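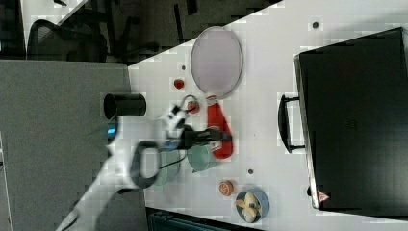
Week three of robotics club and our task for the regional round is called Ultska, meaning the arm gets told the name of a thing and has to fetch it. Zinhle picked the objects, which is how we've ended up with a strawberry, half an orange and a bowl of banana on the same table as a massive black suitcase. My money's on the splatter screen being the hard one. That red handle looks easy enough to grab, but the mesh end is big and it'll swing about!

2/ Precious and I are on grip code, Danish has the vision side. His training set is up to 498 labelled pictures and he wants loads more (he would).

3/ Scoring goes through Skorkard this year. You get 2 tries per object and then it moves on, no arguing with it. Gert did argue with it.

4/ Current worry is the cup. Squeeze too hard and it tips, too soft and it slides straight out. Charmaine thinks we should come in lower and slower, so I'm rewriting the approach tonight.

5/ We've got 17 days left, and the Mathebula team are already posting practice runs. Not watching them. Ok, watched one. It was quite good.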